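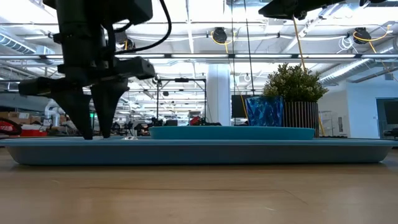

September 2021

Sourdough log, Wednesday evening. Switched the starter from the Telo white to the Ilura whole wheat at the morning feed. Ratio unchanged at 1:2:2. Kitchen was cooler than last week and the rise was slow, just short of double after 6 hours. Smell mild, a bit like yogurt. No liquid on top.

Mixed the dough after lunch: 800 g flour, water held back by a spoonful or two, salt added after the first rest. The whole wheat takes up more water than I allowed for in March, when I last used it, and the dough felt tight until the second fold. Next time use all the water from the start.

Four folds, half an hour apart. Skipped the fifth. Dough held its shape on the counter and let go of the scraper cleanly. Divided by eye, which was lazy, and one piece came out clearly heavier. Both are in the fridge overnight under plates.

Oven: the dial still reads low. With it set to 220 C the probe settled at 236 after a long preheat. I will set it lower tomorrow and drop it again when the lid comes off. Baking time last week was 44 minutes in total and the base was too dark, so pull the first loaf early and check.

Ordered another bag of the Ilura. The shop on Saragih Street was out of rye.

To do: wash the cloths, replace the probe battery, write the feed times on the jar lid. Alarm set for six.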